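## 4. Showing the tidy-up task by hand

By now you should have the gripper charged, paired and calibrated (section 3). If the jaws still click when you squeeze, go back and do step 3.6 again – I skipped it on my first day and lost 17 recordings.

This part covers the task we call bed-to-bin. You pick things up off a bed and drop them in a bin, holding the gripper yourself, and Midar learns from what the gripper saw and how far the jaws were open. I do mine in a bedroom with the ceiling light on, and I'd start with one room too before you get fancy.

### 4.1 Setting up

1. Put the bin close to the bed, open side easy to reach. Empty it first.
2. Scatter your objects on the bedspread. Mix stiff things with crumpled ones, so bottles and wrappers together are great!
3. Leave the rest of the room alone. Curtains, shelves, a rumpled blanket – all fine.
4. Stand where you can reach both the objects and the bin without shuffling your feet.
5. Open the jaws all the way and point them at the bed.
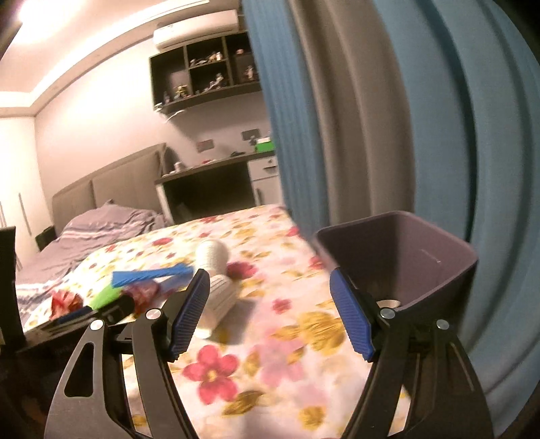
*Fig. 4-1. Jaws wide open over the bedspread, bottle and wrappers within reach, bin to the right.*

**Note:** Both blue pads should stay in view when the jaws are open. Tipene Rutherford (he wrote the jaw tracker) looks for them in every clip, and a clip where one goes missing gets thrown out.

### 4.2 Recording a pass

1. Hold still with the jaws open and press the record button. Wait for the beep.
2. Move in toward one object at a normal, lazy speed. I think of it as picking up after a party when I'm half asleep.
3. Close on the object gently. Stop squeezing once the pads have a grip on it.
4. Lift straight up, swing over to the bin, open the jaws.
5. Come back over the bed and go for the next thing.
6. When the bed is clear, hold still again and press the button to stop.

**Caution:** Keep your fingers off the linkage while the jaws are moving. The pivots pinch, and it hurts more than you'd expect.

### 4.3 Changing things between passes

Please don't record the same layout over and over. I did 40 passes with everything in one neat row and Saskia Sheehan sent the whole lot back (fair enough, I'd have done the same). Turn things around, swap which ones sit closest to you, tip them on their sides.

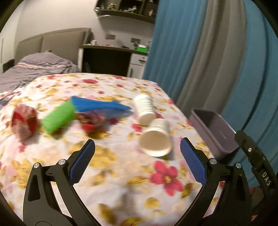 Paper cups are worth a few extra passes, by the way. They crush if you're heavy-handed, and I find it easier to take them by the side with the pads only just touching. If you do flatten one, finish the pass anyway and put a fresh cup out for the next.

If you work with two grippers, decide before you hit record which one goes first. Bumping them together won't break anything, but the tracker hates it.

**Note:** Dropped something on the floor? Stop, mark the pass as "missed" on the Merrick tablet and start over. Don't delete it. Darcy Faulkner collects the misses for a separate set.

Once you have a batch, plug the gripper into the dock and go on to section 5 for uploading.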